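机械臂现在到底能不能干活了?家里的、车间里的都算,求过来人讲讲

修车铺隔壁 发表于 9月19日 版块:自动化与动手做

先说我的情况,打字快,有错别字见谅。最近在弄一台3D打印的小机械臂,叠木方块,一块往另一块上放。弄着弄着就想问了,这东西离真正干活还有多远。

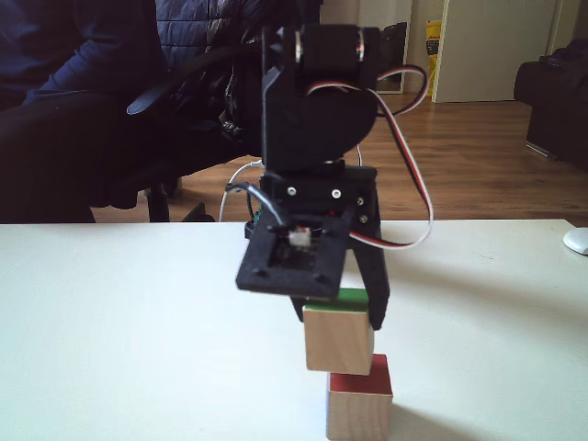 我家里开了个小作坊,在Batley这边,做木头小件,杯垫、挂钩、小孩玩的积木之类。人手不多,最烦的就是下面这几样:

打磨完的小件要一个个翻面,摆到托盘里晾。
装盒,一盒8个,颜色要配齐,盖盖子,贴标签。
下班前收台面,木屑、砂纸头、夹子,乱七八糟。

家里那头就更不用说了,洗碗,叠衣服,收玩具。天天有,干完第二天又来。

网上视频看得人心动,什么叠毛巾、倒咖啡、收碗进洗碗机,一条龙。然后我自己这台,方块抓起来容易,往下放就看运气。夹得偏一点点,放下去就歪。方块已经是最好抓的东西了吧?六个面,硬的,不滑。换成湿碗我想都不敢想。

所以想问:
现在花钱能买到的、普通人用得起的,有没有真能把装盒这种活接过去的?预算3000以内最好,超一点也行,超太多老婆那边过不去。
家里的活,有没有哪一样已经可以放心交出去?扫地机不算,那个早有了。
还有我这台继续折腾有没有意义,还是说趁早当玩具,留给孩子。

之前有个做代理的跟我推Grotereck的一套工作站,说是能抓能放能认颜色,报价我就不写了,看完直接把网页关了。也有人说去Ciscombe那边的共享工坊看看,他们有几台可以上手试,还没去。

补充:作坊台面是普通的桌子,没有流水线没有传送带。电有,气没有。我会一点点编程,抄代码改数字那种水平。

再补充:有人私信问为啥不直接雇人。雇了,旺季有兼职。就是想知道机器到哪一步了,别抬杠哈。

三号扳手 回复

做了几年小设备改造,说点实在的。时间紧,想到哪写到哪。

先讲车间。能不能干,看你肯不肯为了机器改活。工厂里那些抓放早就干得飞快,前提是来料位置固定、姿态固定、东西都长一个样。你现在的情况是反的:东西随手堆在桌上,靠人眼找,靠人手摸。要让机器在这种桌子上干,钱主要花在“找”和“抓稳”上,胳膊本身反而便宜。

所以我的建议,先别买胳膊,先做定位板。

一块板子,按你小件的外形铣出槽,八个槽一板。你有木工设备,这个对你来说半天的事。打磨完直接往槽里放。放进槽里以后,位置就知道了,机器哪怕是瞎的也能抓。后面颜色怎么配,也别让机器认,你按颜色分板,红的一板绿的一板,程序里写死从哪块板拿。土办法,管用。

然后是盒子。盒子也要有个框卡住,不然夹子一碰就跑。盖盖子这一步我劝你放弃,纸盒盖有弹性,角对不齐就顶住,人手感觉到了会晃一晃,小胳膊感觉不到,会一直往下压,然后盒子瘪了。我在客户那儿见过一箱瘪的。盖子和标签留给人,一个人盖,手快得很。

翻面倒是可以做。不要用夹子翻。两块板对扣,中间夹着小件,整板翻过去,掀开上面那块。一次翻一板,根本用不着机器人,一根轴两个轴承一个把手就行。我给Adeyemi做过一个类似的翻板架(做陶瓷小砖的那家),装完他们就再没提过买胳膊的事。

收台面,别想了。木屑用吸的,接个吸尘口,砂纸头夹子这些每天位置都不一样,形状也都不一样,这是最难的一类活,比装盒难得多。看着简单,三岁小孩都会,机器就是不会。

再说你那个放歪的问题。3D打印的臂,舵机带的,通病有这么几个:

舵机有虚位。停在那儿你用手轻轻推指尖,能晃,晃多少放下去就能歪多少。解决不了,只能减轻。每次都从同一个方向靠近目标,虚位就总往一边偏,偏得一致就能补。

打印件会弯。臂伸得越远弯得越多。把活尽量放在靠近底座的地方干,别伸直了去够。

手指太光。贴一层薄橡胶或者硅胶片,薄的,厚了又会软得乱跑。两边要贴一样厚,我见过只贴一边的,中心就偏了。

松手的动作。很多人下到位置就一下张开,哪边手指先离开,另一边就会把方块推一下。慢慢张,张一点,停一下,再张,然后竖直往上抬。你先改这个,不花钱。

线。舵机线要留够余量,绕大一点没关系,别绷着,绷着的线会把手腕拽偏,而且时间长了接头会松。线别垂到放东西的地方去,扫到就倒。

底座。用夹子死死夹在桌上。桌子要是晃,前面全白改。

测的时候记个数。同一个动作连着跑,别中途伸手去扶,一扶这组就不算了。很多人说自己的臂“差不多都能成”,一记下来脸都绿了。我自己第一台,跑了一下午,成功率77%,当时还挺得意,后来想想,装一盒要连着成功八次,按这个数算下来基本每盒都要人去救一次。这个账你一定要算。单次看着不错,连起来就完蛋。

预算3000的话,我会这么花:定位板自己做,翻板架自己做,剩下的钱买好一点的舵机把你那台手腕和夹爪换掉。别买整套工作站,起码现在别买。Grotereck那套没用过,不评价,你要真动心,让他们拿你的小件、在你的桌子上跑给你看,跑一整天,坐旁边看着。只肯放视频给你看的就算了。

安全也说一句,小舵机夹一下手指不至于怎样,但家里有孩子的话断电开关放桌边,伸手够得着那种。换大的臂就不是这个说法了,要围栏。

(打错的字懒得改了,能看懂就型)

修车铺隔壁 回复 三号扳手

谢谢谢谢,太有用了。翻板架这个我怎么没想到,天天一个一个翻,翻得手腕疼。

松手那个我今晚就改。确实是一下张开的。

问一句,定位板的槽要留多少空?我们小件打磨完尺寸不太一样,差个一丝半毫的。

三号扳手 回复 修车铺隔壁

槽口倒个斜角,上面宽下面紧,东西自己会滑进去。底下留的空比你最大的那个件再大一点点就行,先拿废料试一块,别一上来就铣一整板。还有槽两边要挖掉一点给手指让位,不然夹子伸不下去。这个十个人九个忘,我也忘过。

洗碗的人不说话 回复

我答家里这部分,车间的不懂。

结论先放前面:没有一样能完全放心交出去。有几样能交一半。

洗碗:洗碗机就是洗碗的机器人啊,只是没长手。洗这一步早解决了,剩下的是刮剩菜、摆进去、拿出来、放回柜子。带手臂的那种我在展会上看过一次,摆盘子,摆得很认真,很慢。盘子是他们自己挑的,全一样,平的。我家碗有深有浅,还有孩子那个带吸盘的,我当时就想把那个碗递过去让它试试,没好意思。

叠衣服:看过叠毛巾的,叠得可以。毛巾是方的。衬衫、袜子配对、小孩的连体衣,没见过有人现场敢演。而且衣服从一堆里拎出来这一步最难,拎起来之前都不知道是什么。好多演示是人先铺平了再让它叠,那我都铺平了……

擦桌子:空桌子可以。桌上有东西就要先收东西,又回到收东西的问题。

收玩具:这个我最想要,我家客厅每天晚上跟打过仗一样。现在能做的是大箱子,统统扒拉进去,不分类。有人拿带小铲子的车子改过,推着走,推到墙角那堆。积木可以,娃娃的头发会卷进轮子里。

擦窗、割草这两样倒是算交出去了,跟扫地机一个路子,都是在一个面上走来走去,不用抓东西。规律就在这里吧,凡是不用手指的活都快了,要用手指的都还早。

至于网上那些视频,看的时候留意几个地方:有没有加速(旁边有人走路的话看人走得正不正常),中间有没有剪,后面是不是有人戴着手柄在遥控。遥控的也挺厉害,但那是人在干活,换了个地方坐着而已。看完再想想换成你家厨房那个光线、那个台面高度,还行不行。

我自己的做法比较笨,把家里改得好收拾。杯子全换成一个款,抽屉里不叠,直接卷起来竖着放,玩具一个大筐。跟楼上那位说的定位板好像是一个意思哈哈。改完以后我对机器人就没那么急了。

哦对,你问那台小的有没有意义。有啊,孩子喜欢看就有意义。我家那个会蹲在扫地机前面等它回来。

路过Ciscombe 回复

共享工坊那边我去过,六月去的,说下情况免得你白跑。

能上手的有2台,要提前约,周末很难约上。都是桌面级的,带摄像头,可以手把手教它动作,就是你用另一个手柄带着它做很多遍,它学。我约了一下午,教它把瓶盖放进杯子里。学完能放,杯子挪一个巴掌的地方就不行了,得重新教。那边的人讲教的时候要故意把杯子挪来挪去,教多一点不同的位置,我没那个耐心,时间也到了。

值得去,起码去完心里有数。带上你自己的小件和盒子,别用他们桌上的东西试,他们的东西都是好抓的。

停车很烦,坐车去。

楼主预算这块我觉得再等等也行,这两年东西便宜得快,等一等不亏。但是三号扳手说的那些板子架子现在就可以做,不冲突。

爱吃豆腐干 回复

能啊,我厂里早用了,一天到晚不停的,楼主落后了。买就完事了。

三号扳手 回复 爱吃豆腐干

抓的什么件?怎么来料的?节拍多少?停机谁去救?

爱吃豆腐干 回复 三号扳手

注塑件,模具里直接取出来的。节拍不清楚,不是我管。停机有师傅看着的。

三号扳手 回复 爱吃豆腐干

那就对了,模具里出来位置是死的,姿态也是死的。跟楼主桌上一堆木块两码事。你那个是好设备,我没说不好。

修车铺隔壁 追加

回来更新一下,给后面搜到的人看。

松手改成慢慢张了,分了几小步,抬的时候竖直往上。歪得少多了,还是有歪的,但一眼能看出差别。底座也重新夹过,之前只夹了一边,难怪。

橡胶片贴了,第一次贴厚了,撕了重贴。手指上胶没擦干净,方块粘着不下来,笑死,拿酒精擦了才好。提醒后面的人先擦。

每次从同一边靠近这个也试了,要改的地方比想的多,代码是抄来的,里面有几个数我也不知道干嘛的,动一个别的也跟着变。先放着。

翻板架在画图了,轴承家里有现成的。定位板先拿边角料铣了一小块试斜角,第一块斜角太浅,件卡在口上下不去,第二块好了。给手指让位那个……我还是忘了,夹子果然伸不下去,又补铣了一刀。

成功率还没正经记,等这周忙完。记出来不管多难看都发上来。

Ciscombe打算约个工作日去,带盒子和小件去试。Grotereck那边我回了,问他们能不能拿我的件在我桌上跑一天,对方说要请示,到现在没回。

豆腐干老兄别介意,你们厂要是淘汰旧的记得喊我一声。

洗碗的人不说话 回复 修车铺隔壁

等你的成功率。翻板架做好能不能发个尺寸,我想给烤饼干翻面用,认真的。

修车铺隔壁 回复 洗碗的人不说话

饼干应该会碎吧……尺寸做好就发,板子你得换成不怕烫的。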